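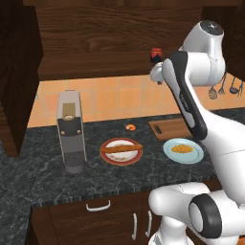

Writing your own back cover bio for a memoir

kostine_reader
My memoir is going to the printer in August and I'm stuck on the author bio. It covers the years I lived in a fishing village and learned to weave. The press (Namlow, very small) wants 70 words for the back cover. I have a draft that runs to 16 lines and starts with where I was born. Does anyone care where I was born?

loomandledger
Only if it matters to the book. If the village is the book, start with the village. Mine opened with my job at the time and I never mentioned a birthplace.

Farías
I disagree. In a memoir people want to know where you started from before you moved. One short clause is enough. "Raised in a mill town, she moved to the coast at 40," something like that. It tells the reader how far you went.

loomandledger
That's what chapter one is for.

Farías
A person in a bookstore hasn't read chapter one.

gundum77
Are you writing it in first or third person? Namlow did my second book and they changed my bio from first to third without asking. I found out when the box came. Get it in writing.

kostine_reader
Third. They sent a style sheet but it only covers length and spelling. I'll ask.

paperweight
Leave out the pets, the degrees and the list of every town you've lived in. I read for a local prize and about half the bios we get are lists. I can't remember any of them a day later.

gundum77
I'd keep the degree if it's in textiles. Readers who weave will want to know how she trained.

kostine_reader
No degree. I learned from two neighbors and then taught at the Gundum craft school for 7 years.

paperweight
Put that in. Teaching is worth more than the degree would be.

Farías
Same here. And drop the names of the workshops you attended, if they're in there.

kostine_reader
They are in there. All of them. OK, new try:

"Raised inland, she moved to a fishing village in midlife and learned to weave from her neighbors. She later taught at the Gundum craft school. This is her first book."

loomandledger
Much better. I'd still cut "raised inland."

Farías
I'd keep it.

gundum77
You're well under the limit so you have room for what you're doing now. Do you still weave?

kostine_reader
Most mornings. I'll add a line and send it in tonight.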